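Scoring a club match when the last wicket is a run out off a no-ball

Posted in Cricket > Scoring and umpiring
27 July 2018

I've taken over the scorebook for our thirds and have a query from a practice match on the weekend. We were batting second and needed 8 to win with one wicket in hand. The bowler overstepped, the umpire called no-ball, and our number eleven hit it to deep cover. They ran one, turned for the second, and the striker was run out at the keeper's end by a fair margin.

I gave one for the no-ball and one run to the batter, and put the wicket down as run out with nothing against the bowler. The other scorer had the same wicket but no run to the batter, because he said you can't score off the ball you get out on. That left our totals one apart. It made no difference to the result, but I'd like to have it right before the season starts in September.

Also, does that delivery count as a ball faced? And does it go in the over? My book had five legal balls plus the no-ball and his had six, so our overs didn't match either.

Kevser Karaca
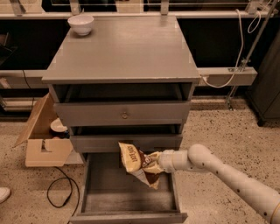

Shahzad Bajwa reckoned the other scorer was mixing up run out with caught. If a batter is caught, no runs to the batters count, even if they crossed. With a run out, any runs completed before the wicket went down stand, and only the one in progress is lost. They had finished the first, so it goes to the striker. You also get the one for the no-ball, which stays on the board whatever happens afterwards. Two added to the total, wicket down, match over. You had it right.

The no-ball isn't one of the six, so five legal balls is correct and your innings finished partway through that over. Check that neither of them ran one short, because if the umpire signals a short run it comes off and the total changes. The umpire should have signalled that to you once the ball was dead, and you should have acknowledged it.

On balls faced, yes, a no-ball counts as faced for the striker. A wide doesn't. Plenty of club scorers leave no-balls out and then their strike rates don't agree with the app.

Shahzad Bajwa

Agree with the above. For the bowling figures, the no-ball penalty and the run off the bat both go against the bowler, so that's 2 on his analysis for that ball. The run out doesn't go in his wickets column. In the book I put a circle with a 1 inside it for a no-ball with one off the bat, and then write the run out in the batting section only. Some people put a small R next to the circle so they can find it when they balance up. Use whatever your association's scoring course taught, as long as it's the same all the way through.

The best way to avoid being one apart is to call the total to each other at the end of every over and every time a wicket falls. If you don't agree, stop and sort it out there. It's a lot harder once both teams have gone in for a drink. In our comp both scorers have to sign the books before they leave the ground, and the umpires check the totals too.

Nest Kneath

we just use the app and it does it for you. put no ball, then 1 run, then run out and pick which batter. if you put the wicket in first it won't let you add the run and you have to undo it. happened to me 2 weeks in a row

Diễm Kiều

Related topics
Byes off a no-ball: who do they go to?
Can you be stumped off a wide?
Batter retired hurt, then came back at the fall of a wicket
Which end does the new batter go to after a run out?
Five penalty runs for hitting the helmet
Balancing the book when the extras don't add up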